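Wesberg is looking for a part-time travel writer to cover short city breaks for our website. We publish guides for people who have two or three nights away and would like to spend them well. The work suits someone who already travels a fair amount, writes about it clearly and can file on time.

## The job

You would write 2 guides a month. Each covers one town or city, with where to stay, how to get in from the station or airport, a handful of places to eat and a walk of a couple of hours that a reader can follow without a map app. Guides run to 1,405 words at the most, which is the limit of our page template.

The first batch is already chosen. It starts with Gallstead in May, followed by Rashti and Fonano. After that you would pitch your own places, and we try to agree the list a season ahead so that trains and rooms can be booked at sensible prices.

You would also update older guides when a museum changes its hours or a café closes. Most of this can be done by phone or email from home. We expect each older guide to be checked once a year.

## Pay and expenses

We pay £89 for a day's work, whether you are travelling or writing. A new guide is normally allowed four days in all. Updates are paid by the half day.

Travel and accommodation are booked and paid for by us. On top of that there is a food allowance of £75 for each trip, paid in advance. Museum tickets, local buses and left luggage can be claimed back with a receipt. A photo of the receipt is fine.
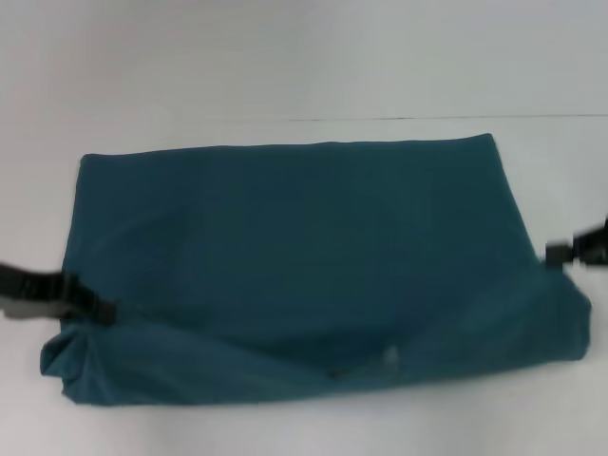 **Do I have to live near the Wesberg office?**

You can live anywhere in the UK with a decent rail link. Meetings are held by video call, and we ask you to come to the office twice a year, with your fare paid.

We don't accept free rooms or meals from hotels, restaurants or tourist boards, and you would need to stick to that on our trips. If you write a blog of your own and have taken hosted stays for it, please say so when you apply. It won't rule you out, but we wouldn't send you back to the same places for the first year.

You keep the right to write about the trips on your own blog once our guide has been online for a month. The wording has to be new.

## What we need from you

- Published travel writing, on a blog or elsewhere
- Being happy to travel alone, mostly midweek and sometimes out of season
- A valid passport
- Your own laptop and phone

Another language is useful – Italian or German most of all – but you can apply without one. You don't need a driving licence, as all our guides are written for people arriving by public transport.

## How to apply

Send us links to three pieces and a short covering letter by email. In the letter, name one city you think is badly served by existing guides and tell us what you would put in yours. Please don't send a full draft.

Applications close at 5 pm on the last working day of March. We will reply to everyone by the middle of April, and interviews will be by video call in the two weeks after that.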